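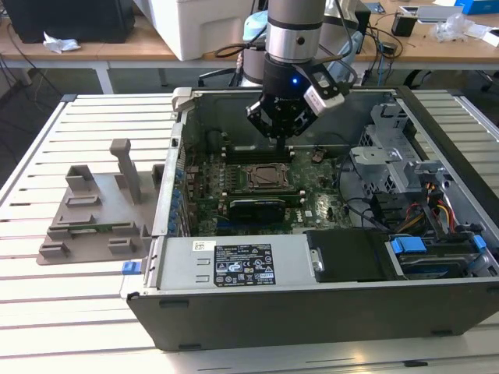
5.3 An unreported seating failure

We would like to spend a little time on the one failure in this study that taught us more than all of our successful runs put together, partly because we suspect other groups working on desktop maintenance will meet it sooner or later, and partly because our software insisted for most of an afternoon that nothing had gone wrong at all.

The task at this stage was the second half of the memory exchange: take a module from the printed fixture beside the computer, carry it over the open case, line it up with its slot and press until it is home. The arm works from above with the tower on its side (Figure 7), so the fingers have to come down into the case close to the upper memory slots, and the wrist camera looks down at the board from the right of the gripper. Earlier versions of the routine had failed in loud and obvious ways, dropping modules or stopping on the force limit well above the slot, and those failures were easy to find and fairly easy to mend. By September we had reached the point where the insertion step reported success 29 times in a row, and we were, we must admit, rather pleased with ourselves.

The trouble came to light when Puspita Rondonuwu began starting up the finished computers as a courtesy check, which was no part of the original protocol. Of those 29 insertions, 8 had left the module seated at one end only. The contacts at the far end were standing slightly proud of the slot, and the computer either refused to start or started with less memory than it should have had. The log for each of these runs was perfectly cheerful.

The cause, once we had gone back through the force records, was simple enough. Our controller, which we call Holtier, declared a module seated when the downward force rose past a threshold and then fell away sharply, the fall being taken as the moment the module gave way into the slot. A module that goes in level does produce this pattern. So, unfortunately, does a module that is tilted by a degree or two: one end drops in, the force falls, and the controller lets go, quite content, with the other end still waiting its turn. Man-sik Yoon was able to reproduce the fault at will by tilting the module in the fingers before the descent.

The tilt itself began at the fixture. The slot that holds the module had worn a little with repeated use, and a module resting in it could lean before the fingers closed. The camera corrected for position along the board but took no account of lean, as we had assumed (wrongly, and for far too long) that the fixture would look after that for us.

There is a safety side to this which we do not want to pass over. In 7 of the 8 bad insertions the computer simply failed to behave, and no harm was done. In the remaining one, power was applied to a badly seated module and the module was ruined, though the board survived. We had until then let the Ebihara scheduler switch the machine on without anyone looking at it first - a convenience we have since given up. Power now stays off until a person has looked at both ends of the module and pressed the release.

We made two changes to the routine. The press is now done in two stages, first over one end and then over the other, and the controller must see a separate fall in force for each. The gripper also measures the height of the module at both ends before the arm withdraws, and a difference between them sends the run to a person instead of to the next step. We printed the fixture again with a tighter slot, though we would rather not lean on that, as the new one will wear in its turn. Over a further 13 insertions with these changes, every module was level when checked by hand. We take some comfort from this but it is a small number, and we do not claim that the fault is gone.

Figure 7. The arm above the open case, with the gripper fingers near the upper memory slots and the printed fixture on the table to the left.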